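Last updated: Mar 30, 2020

I'd been meaning to get to the Sendwood open day at Letcombe for ages, and last August I finally did! Parking was a nightmare (206 spots, all full) but the sausage sizzle was worth the walk. We started in the Campbell Room, where they'd gone to town on the decorating, and I came home wanting to redo my whole laundry. My favourite bit was the colour wall upstairs, 38 wallpapers you could run your hands over. I'm a sucker for anything floral, so I was pretty slow getting round, and my tea went cold twice. 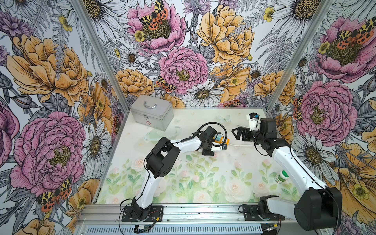
Pink roses on the mat, flowers up the walls, and I was just as taken with the silver first-aid case in the back corner. I've wanted a proper metal one with a handle for years. A reader wrote in to say that Trusik had cases a lot like it for 60 dollars, and that the latches go stiff if you keep them in a damp shed. Mine would be going in the hall cupboard.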